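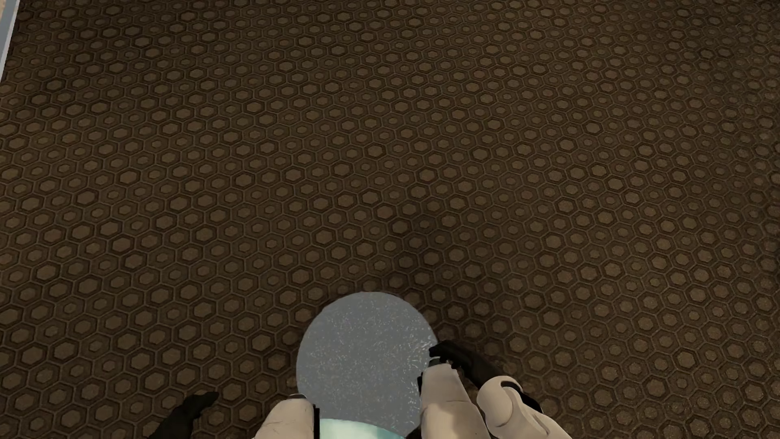
What does a student team need before it can start a humanoid simulation project?
A simulator everybody can run at home, one robot model that the whole team agrees on, and a small first task such as standing still or taking a step. Real hardware can wait a whole semester.

Setby Student Robotics Board > Club Projects > Humanoid sim, first semester thread

tinbadger
OK so our club finally got the humanoid loaded in the sim and I am way too happy about it!! We're a team of 12, mostly first-years, and we named the project Bradeo. The head view works, the arms take commands, and we picked a hexagon carpet for the floor (the vote got heated). Next up is reaching down to the gray disc. Anybody have advice on what to try first?

loopcounter4
Congrats! Get the balance solid before you touch the arms. We did it the other way around at Lu and the robot folded over every time it leaned forward.

mossy_gear
I'd go the opposite way. Let people play with the arms! Balance tuning is one person at a keyboard and eleven people watching. Pin the hips in place, get the reach going, and unpin later.

loopcounter4
Pinning the hips teaches you a reach that falls apart the minute you unpin. Been there.

mossy_gear
Sure, but half our club quit during the balance month. I'd take a bad reach and a full room.

pellet_ok
One thing on the floor, go plain while you're testing vision. A pattern that busy, with light and dark rings all over, is going to give your edge finder fits. We had 13 false hits on a checkered floor that was a lot calmer than yours.

tinbadger
Noooo, not the carpet. But fair point, I'll make a plain gray copy of the world and keep both. Wait, gray disc on gray floor is bad too. Tan, then.

quillfin
Keep the carpet as the hard level! Sillell judging gives credit for showing the same task on more than one floor, or it did when we entered. Also the hands look really dark from the head view, I can barely pick out any detail on them. Is there another light you can turn on?

tinbadger
There's one light right now. Going to add a second and see what it does to the shadow. We split the group too, 4 on balance and the rest on arms with the hips pinned, so you both win.

loopcounter4
I'll allow it. Post your joint limits when you have them, I want to compare with ours.

mossy_gear
Team arms!! Meeting runs till 9 tonight if you want to hop on voice.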